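May 26, 2019
By Aurelio Requena
Print this article | E-mail this article

4. The Unlabeled Container in the Shared Kitchen

4.1 What people said they did

Everyone we interviewed in Flerkwood labels their food. We know this because they told us so, often at length, and in one case while holding a tub of something gray. The gap between reported and observed labeling is an old problem in household research, and we don't claim to have closed it. We can only say that the gap was wide enough to store things in.

The 18 households in the sample all shared a kitchen among adults who were not related to one another. We chose them for that reason. In a family kitchen, a mystery container usually has a known author, who can be shouted at up the stairs. In a shared house the author may be at work, asleep, or subletting, and the container has to speak for itself. Most containers speak poorly. Participants had a large vocabulary for this failure ("the rice, or what was rice," "Idero's soup, unless she finished it," "the sugar we don't use"), and they used it without any apparent wish to see the situation improve.

When asked how they knew what was inside a given container, participants rarely mentioned the writing on it, even where there was writing. They mentioned where it stood. A tub at the back left was flour. The same tub, moved to the front, became an open question, and at least one participant refused to bake with it until a housemate came home to testify. We call this shelf knowledge. It is cheap to acquire and easy to ruin, and the usual way to ruin it is to clean the shelf.

4.2 Plain containers and the matter of the lid

Shape turned out to matter less than we had hoped when we wrote the grant application. Square tubs were mistaken for one another about as often as round ones. Color did better. A red lid was remembered for weeks, and people gave directions by it ("next to the red one") long after they had forgotten what the red one held. White containers had no such luck. A white cylinder with a flat top gives the memory very little to hold on to, and a white table under it gives even less. Participants who had decorated in white, and there were several, described their kitchens as calm. They also lost the baking powder a good deal.

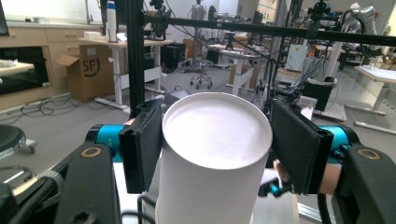
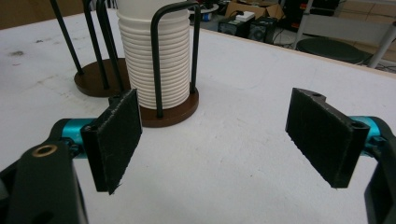 Figure 2. Low-contrast surfaces: an upright white cylindrical container with a flat top (first) and a white tabletop (second).

It would be tidy to conclude that white containers are simply bad at their job. The trouble is that people liked them. Given the choice between a matched set and an assortment of old jars, participants preferred the matched set and then found things faster in the jars. When we pointed this out, Oksanen, who ran the most orderly kitchen in the study, replied that finding things was "not the only thing a kitchen is for." We have thought about this remark several times and still have no code for it.

4.3 Tape

Halfway through the study we gave each household a roll of paper tape and a marker. The instructions were to label anything that went into a container and to put the date on it. Compliance in the first week was excellent and slightly alarming. Participants labeled salt. They labeled a banana. In one house the roll of tape was itself labeled, with a date.

By the end of week 2 the picture was more familiar. Labels were still being written, but they had begun to drift away from the contents. The tape stayed on when the food was eaten and the tub washed, so that a dish marked "lentils, March" might hold anything at all except lentils, and was in any case no longer from March. Of the labels we checked at the final visit, almost 70 percent described a previous tenant of the container. Participants did not find this confusing. They had learned to read the labels as history.

Only 8 households were still using the marker at all when we came to collect it. Two of these were using it for parcels.

4.4 The exception

The Futer household deserves a short note, as it behaved like no other. Its members used neither labels nor shelf knowledge. They opened the container and looked. The practice was fast and reliable, and it cost nothing. Other participants, told of it in later interviews, thought it was probably unhygienic, or said it would take too long, or explained that they already did that but only as a last resort. Reviewers of an earlier draft asked whether the Futer method could be scaled. We see no technical obstacle.

What the household could not do was answer a question from another room. Asked in the hallway whether there was any rice, its members walked to the kitchen every time, and on the evening of our visit two of them went together. The cost of looking is small but it is paid at each use, whereas a label, even a wrong one, is paid for once. How households weigh these costs against each other, and whether they weigh them at all, is taken up in Section 5, along with the question of the gray tub.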